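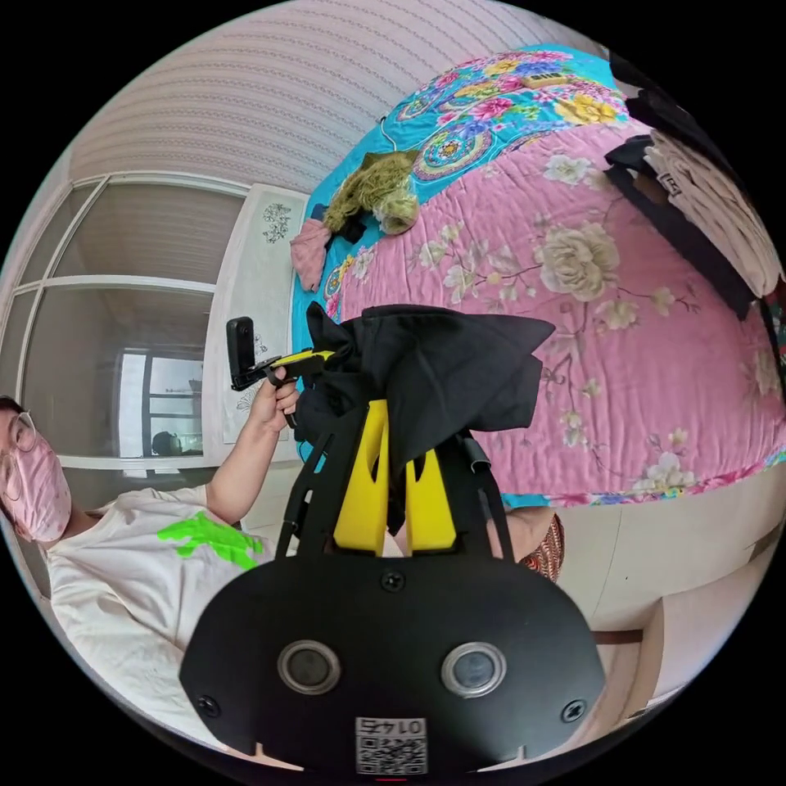 Figure 3. View from the on-board camera of one handheld unit during a two-operator session in a bedroom. The yellow fingers hold a black cloth; a second handheld device is raised at left.

4.2 Evaluation of the Kit in Homes

The Fellell kit was reviewed under the conditions for which Kisutden offers it, namely collection of manipulation data by untrained operators in furnished rooms. Each unit carries its camera behind the fingers, so that the gripped object and a good part of the room are recorded together (Figure 3). In the case shown, the fingers are closed on a crumpled black cloth whose folds hide their tips. Bedding with large floral prints fills much of the upper right, and a person wearing glasses and a face mask appears at the left with another device in the raised right hand.

Cloth was chosen as the main test material. Rigid objects had been covered in the supplier's own report, and Naseri and Guerreiro [14] had already noted that fingertip occlusion is more severe with soft goods. We collected 400 episodes, of which 162 involved dark fabric. An episode was rejected if the estimated pose of the unit jumped between consecutive readings or if the finger opening could not be recovered. Rejections were more frequent for dark fabric held close to the lens, and patterned bedding in the background reduced them. Plain walls and ceilings gave the pose estimator little to work with, in particular when the operator tipped the unit upward.

Pairing of two units was less reliable. The kit aligns their clocks once, at start-up, and the offset drifted in sessions of more than 100 episodes. Restarting both units corrected it but cost several minutes each time. The Daneshvar firmware, supplied to us in November, adds a manual resync command; it was not used for the results in Table 2.

Operators rated the grip as comfortable for short sessions. Two of them asked for a lighter front plate. The trigger spring was judged too stiff for thin fabric, where small changes in finger opening matter, and we recommend that buyers request the softer spring when ordering.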